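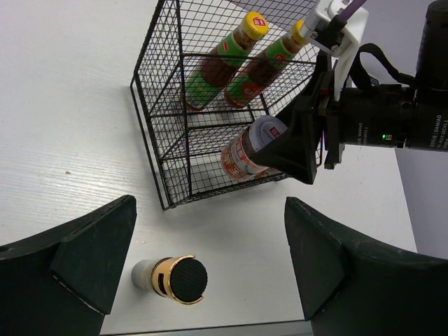 Okay, long thread, get a snack. I promised the families in our robotics club group an update on what the team has been up to since February, and I keep putting it off because there's so much to tell. So let's go!

For anyone new: I help out with the Praltholm after-school robotics club, mostly high schoolers, plus a couple of very determined eighth graders. This term's project is called Brinow. The students picked the name and I have never gotten a straight story about where it came from.

The goal of Brinow is to put away groceries. Bottles, jars and odd round things go off the table and into a wire basket, with two arms sharing the job. We chose the basket because you can see into it from nearly any side, and then we found out how much a wire grid can confuse a vision model. Labels get chopped into little squares. Lesson learned (the hard way, over 3 weeks).

The two sauce bottles with the yellow caps were the kids' idea. They wanted two things that look almost the same and lie right next to each other, to see if the model would treat them as one big bottle. It did, many times. My favorite debugging session of the year came out of that, with everybody talking at once.

Jars are their own headache. Lying on its side, a jar wants to roll, and the funnel-shaped gripper on the second arm has to come in from the top of the basket at a decent angle or it just nudges the thing along. One of our juniors rewrote the approach path 4 times and was still smiling at the end, bless her.

Then there's the round piece with the gold band. It goes on the table in front of the basket, and it's what we call the "leftover" – the thing the first arm should go after while the second one is busy with a jar. Getting both arms to work without waiting politely for each other forever is really the heart of the project.

A word about the fingers, since a parent asked me at pickup. Yes, the big dark ones are supposed to open that wide! We started with narrower ones and they were fine for bottles and hopeless for anything fatter. The inner edge on the left one is scuffed and I've decided I like it that way.

We're at 2,769 logged attempts now, good and bad together. The students keep the bad ones in the log too, with a note on each, and the notes are a treat to read. "Went for the wrong bottle again." "Went for the wrong bottle, but with confidence."

Huge thank you to Abdelilah Fawzy, who has stayed late with us more evenings than I can count and taught the group how to route cables so they don't snag on a wrist joint. If you see him, please tell him the kids quote him constantly.

Next up is the Ouali showcase. We have 23 students signed up to come along, and I still need two more drivers. Message me if you have a big car and don't mind a lot of talk about motors – there will be snacks.

I'll post again once the new approach path has been through a full evening of runs. Questions welcome, and the kids love answering them, so expect a long reply!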